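Washing-up water in Wemwood: my term project

I picked this because my flat in Wemwood argues about the washing-up constantly, and I wanted numbers to wave at people! I read the water meter every night at 9 pm through November, in 20 households, and got a bit obsessed (sorry, neighbours).
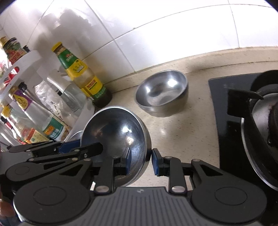 Does rinsing under a running tap use more water than filling the sink?
In my households it used far more, and the tap rinsers got through up to 4,000 litres over the month.

The sink fillers on Clultau Road managed on 900, which I didn't believe until I'd checked my sums again. Next time I'd ask about dishwashers first, as I forgot and had to go back round knocking on doors. 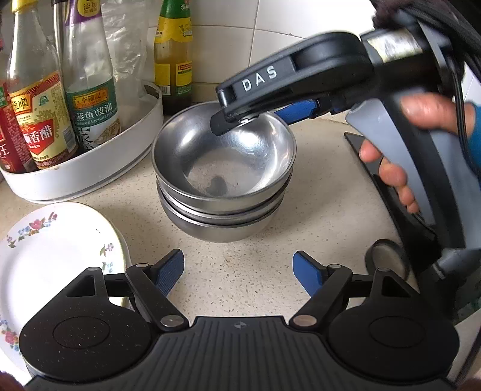

Fig. 2. Metal bowls stacked on the counter.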